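4.2 House rules for the bin cell

Most published guidance on robot cells is written for machines that could break your arm. Ours could, on a good day, bruise a thumb. The Anside checklist we started from runs to 800 lines, a good share of them on fencing, and is silent on what to do when a toy ends up on the wrong side of the wall. We kept nine of its rules, dropped one after a month in which everyone, authors included, ignored it, and were left with the eight in Table 2.

Rule 1 says the bin must be clamped to its neighbor before the arm is powered. It sounds too dull to write down. Before it was written down, Wendt and Yurt each lost an afternoon to grasps that were all off by the same small amount, and each blamed the other's calibration.

Rule 4 covers strays. An object that leaves the bin stays where it landed until the episode is closed, and only then does a person reach in, with the arm stopped. The urge to tidy is strong, and senior staff are the worst offenders. The pizza slice on the table in Figure 3 is Rule 4 being obeyed.
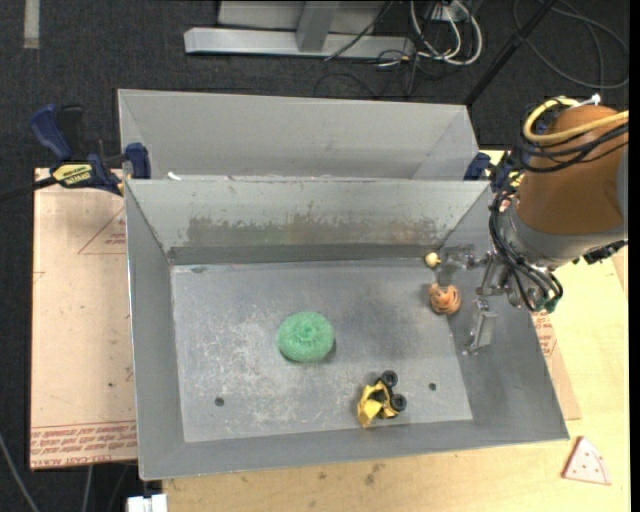
Figure 3. Workspace with four objects in the bin and the gripper open.

Rule 5 concerns wear. Scratches on the floor of a metal bin change how it looks to a depth camera, and a policy tuned on a clean bin may develop opinions about scuffs. We therefore log the state of the surface at the start of each block and do not swap bins in the middle of one, however shabby they get. Kahraman argued for polishing. He was outvoted, and has asked that this be recorded.

Rule 6 requires cables on the arm to be tied and checked by hand at every start. The Duman protocol asks for the same check once a week, which strikes us as trusting.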